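Sakwood two-arm bench kit for bagging fruit – worth it?
Posted by Parveen Khattak

We run a small produce co-op and pack mixed fruit bags for school orders. I've been looking at the Sakwood bench kit, the one with two arms on a shared rail. The seller says it can open a bag with one arm and fill it with the other. Has anyone used it with soft plastic bags? I'm mostly worried about bruised fruit and bags that slip. We'd want to have it going by July.

Samah Ait Brahim

We've had one on the bench since last winter, bought through Tekov. Setup took two of us most of a weekend, and the manual is thin on calibration. Bags are the hard part. Rigid punnets were fine on the first day, but thin film needed a lot more practice runs, with one arm keeping hold of the bag and the other going to the basket.
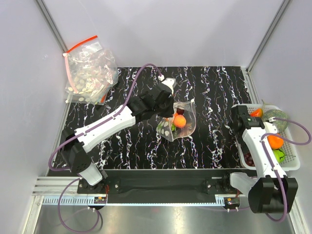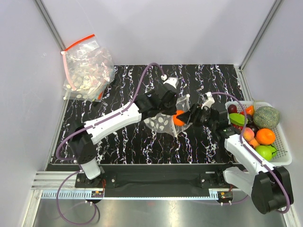

Both with the polka dot bags.

Oranges are the easiest thing to start with. Grapes I'd leave out altogether for now, as the standard fingertips aren't kind to them. Tekov sells a softer set, but ours haven't arrived so I can't tell you if they help. Check your cables before every session too. We had one snag on an arm and lost an afternoon to it.

Would I buy it again? Yes, for trying things out. For school orders with a deadline, no – it's slower than a person and someone has to stand there with it. Ask whether the price includes the rail and the mounting plate. Our first quote didn't have them.

Gholamreza Ahmadpour

Don't bother, get a bag stand and a casual for the mornings.

Zohreh Safavi

I haven't used the Sakwood, but I trialled the Talebi one for three weeks and had the same trouble with film. What helped was a heavier bag that keeps its shape once it's open. Might be worth asking your bag supplier for samples before you spend anything on arms. Also ask about spare grippers. Ours had to come from overseas and the trial was over by the time they turned up.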